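Bed sheet

A bed sheet is a flat piece of cloth that goes on a bed, either right over the mattress or between you and the blankets. That's the short version, and if that's all you came for, you're done. I keep this page as part of my household textiles encyclopedia, and the sheet entry is the one I get the most mail about, so I've let it run long.

Name and early history

The word "sheet" comes from Old English, where it meant a cloth or a covering. For a long time a sheet was just that, a length of linen you could put on a bed, a table or a body. Flax was the usual fiber in much of Europe, and weaving it at home took months, so sheets got listed in wills and dowries right next to the good pots. I have a soft spot for those old lists! Cotton took over later, once machine spinning made it cheap, and by the time my grandmother was setting up house it was what nearly everybody bought.

Looms used to limit how wide a cloth could be. Older sheets were often two narrow panels sewn together down the middle, and when the center wore thin you cut the sheet along its length, turned the outer edges in and seamed them together. This was called turning sides to middle. I've slept on one (the seam does find your spine).

Flat and fitted

A flat sheet is a plain rectangle with hems. A fitted sheet has shaped corners with elastic. The thing to check is pocket depth, which is how tall a mattress the corners will go over. I bought a set from Dreltia once without looking, and the corners popped off every night for a week before I gave up and used it as a drop cloth.

In a lot of homes the flat top sheet has vanished and people use a duvet cover by itself. I still like a top sheet. My readers are split on this and some of them are quite heated about it.

Weaves and fibers

Percale is a plain weave, one over and one under, and it feels crisp. Sateen floats more threads on the surface, so it has a bit of shine and feels heavier. Flannel is brushed to raise a nap. Jersey is knitted, like a T-shirt, and it stretches. Linen wrinkles if you so much as look at it, and I love it anyway.

Polyester blends dry fast and hold their shape. They also tend to pill sooner, at least in my house.

Thread count is the number of threads, lengthwise and crosswise, in one square inch of cloth. You will see sheets sold with a count of 1,000 and up. Be a little suspicious of those – some sellers count every ply of a twisted yarn as its own thread. My favorite set is an old Fludum percale that never bragged about its count at all.

Color and pattern

White was the rule for ages, partly because white linen could be boiled and laid out in the sun. Printed sheets for the home really took off in the twentieth century, and now you can get stripes, checks, trellis grids, florals, whatever you like. A large print can be tricky on a bed, as the hems on a flat sheet don't always line up with the pattern. Small repeats are more forgiving. Pinks have been in and out of fashion more times than I can follow, and dusty shades seem to hide fading better than bright ones.
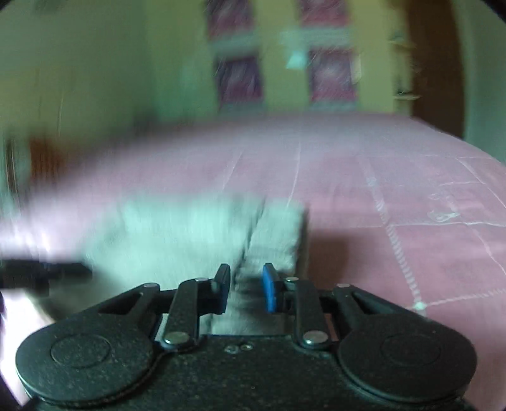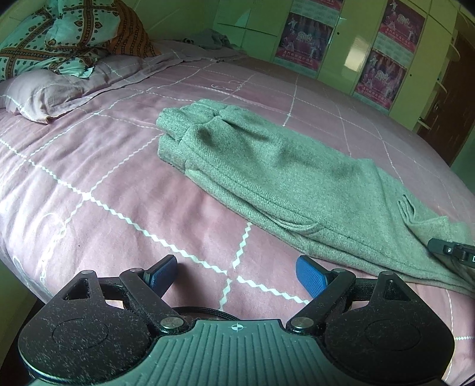

Tudirov

Washing and care

Warm water is fine for most cotton. Go easy on the detergent, shake each sheet out before it goes in the dryer so it doesn't ball up, and take it out while the hems are still a touch damp if you plan to iron. I don't, usually. Fabric softener leaves a coating that makes sheets less absorbent, and flannel in particular goes flat with it.

New dark colors should be washed alone the first couple of times. I learned that one with a navy set from Mwakalinga and a load of formerly white pillowcases.

Folding

A flat sheet folds in half, in half again, and then into thirds or whatever fits your shelf. For a fitted sheet, tuck one corner inside the next until all four are nested, lay it down, and square up the edges. It will never look like the store's. Mine live inside their own pillowcase, set by set, and I can grab a whole bed's worth in the dark.

See also: Blanket; Duvet cover; Pillowcase; Valance

Last edited 2/20/23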